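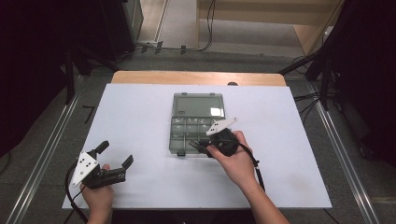 Un fan-club, c'est un groupe de personnes qui aiment le même chanteur, la même actrice ou la même série. Les membres s'écrivent, échangent des photos et se retrouvent parfois. Beaucoup collectionnent aussi de petits objets : badges, autocollants, bracelets. Pour les ranger, une boîte en plastique à petites cases, avec un couvercle qui s'ouvre à plat, convient très bien.

Publié le 22 janvier 2023, par Rekha Tripathi

Qui s'occupe d'un fan-club ? Parfois l'équipe de l'artiste, parfois les fans eux-mêmes. Celui de la chanteuse Halia est né à Plevham, avec 37 membres. Il en compte maintenant 1 118. Chaque année, en juin, le club publie un petit journal de dessins et de lettres.

Et les autographes ? Un autographe est une signature faite à la main. Une signature imprimée sur une carte n'en est pas un - elle est la même sur toutes les cartes.

Si tu croises une vedette, dis bonjour et demande avant de prendre une photo. Elle peut refuser. Pour t'inscrire à un club sur Internet, demande d'abord à un adulte et ne donne jamais ton adresse.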